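Trenach tries out two grippers on handling bench

2021-01-22

Trenach, which builds small automated benches for repair and sorting shops, has finished a nine-day trial of two parallel grippers for its next handling station, the company said. One gripper comes from Dutby and the other from Erora. Both were run on the same arm and the same controller, with the same operators at the desk.

The trial covered 1,946 grasps on a set of 28 objects. The set was put together by Musyoka Were, who runs the test bench, and leans toward things that have given earlier stations trouble: flat plates, thin cables, pouches, rulers, parts wrapped in tape, and boxes with soft corners. Each object was picked up, turned, carried a short way and put down again. A grasp was logged as good if the object ended up inside a marked area without having turned in the fingers along the way.

On hard, dry parts with straight sides the two grippers came out close together, and the team does not plan to choose between them on that basis. The gap showed on slick surfaces and on anything narrow. The Dutby gripper, fitted with soft finger pads, held tape-covered and film-covered objects more often than the Erora gripper did with its standard pads. The Erora gripper closed faster and was better at picking thin items off a flat surface, where its slimmer fingertips could get under an edge.

"We went in expecting the motor to matter most, and a lot of the difference was in the pads," said Kanini Nyaga, who leads the project. "If you change the pads you have a different gripper as far as the object is concerned."

The group ran a short extra round to check that. Erora's gripper was given a softer pad cut to fit by the workshop, and its results on slick objects rose, though it still trailed. The cut pads also came loose twice and had to be glued again. Nyaga said the extra round was too small to be counted with the main results and would be reported separately.

Camera placement was also looked at. The arm was run first with a single camera fixed above the bench and then with a small one added at the wrist. With only the overhead view, operators had trouble judging the last bit of the approach, mostly when the hand itself covered the object. The wrist view helped there, but it brought a problem of its own with shiny objects. Reflections moved across the surface as the arm turned, and the software that finds edges sometimes followed a bright streak in place of the real side of the part.

Jeptoo Were, who wrote the edge-finding code, said the fix for now is to use the wrist image for the outline and to ignore detail inside it. She has also lowered the exposure on the wrist camera. Lettering and printed scales on an object had caused fewer false edges than expected, she said, while creased tape had caused more.

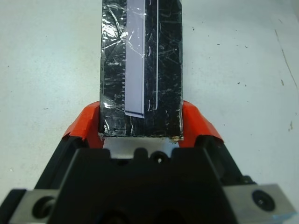 A tape-wrapped black object between the orange-red pads of the gripper, from the wrist camera.

Wear was the other point raised in the trial notes. Pads on both grippers were changed once, at the halfway mark, and the used ones were kept for comparison. Bits of tape glue and lint had built up on them, and the notes say grip on smooth plastic got worse before the change and recovered after it. Vaida Mägi, who looks after maintenance, wants a cleaning step added to the daily start-up list for the new station. Under the current draft, operators would wipe the pads and run a short squeeze test against a spring gauge before the first job.

The controller, supplied by Lyimo, was the same throughout and was not part of the comparison. It did stop the arm on several occasions when the measured closing force and the commanded force drifted apart. The stops were traced to a force limit carried over from an older and heavier hand. After the limit was reset the arm ran without further stops of that kind, and the affected grasps were repeated.

Price was left out of the scoring. Trenach said both suppliers had quoted for small quantities and that the quotes were near enough to each other that delivery time would probably count for more. Spare pads are a separate matter. The Dutby pads are sold in pairs and the Erora ones come as part of a full finger, so a worn pad means replacing more of the hand unless the shop cuts its own.

A second round is planned with both grippers on fresh pads and with a wider range of soft objects, including padded envelopes and folded cloth. Njoroge Barasa, who is in charge of the station's software, said that round would also test a slower closing speed for anything the camera marks as uncertain. He expects it to cost time on each pick but wants to see how much before setting a default.

Trenach has not said which gripper it favors. The first stations are due to go to customers in June, and the choice of hand has to be settled before the wiring is ordered — the two grippers use different connectors. The trial log and the object list will be shared with both suppliers once the second round is done.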